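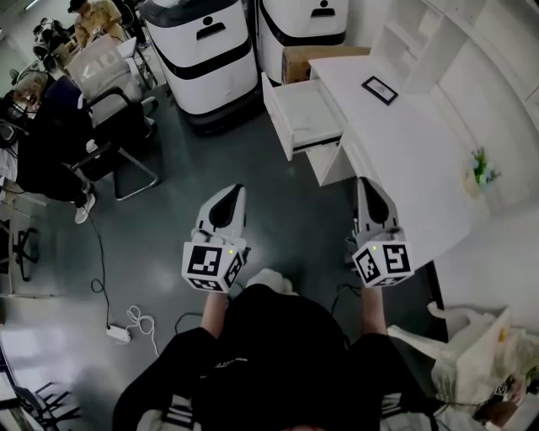
Week 6: Friction, or why your couch won't move

Static friction is the grip before sliding starts. Kinetic friction takes over after that, and it's usually weaker – ask anyone who has shoved a fridge into a wall.

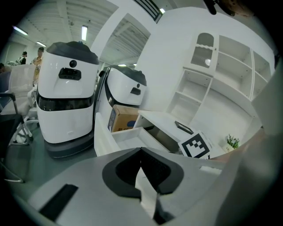

The coefficient belongs to a pair of surfaces, never to one alone. "Rubber is 0.8" earns no points. For a gray floor like the one under the two white robots, you'd still ask what's resting on it.

Read page 154. Bring complaints to Amos Benavides.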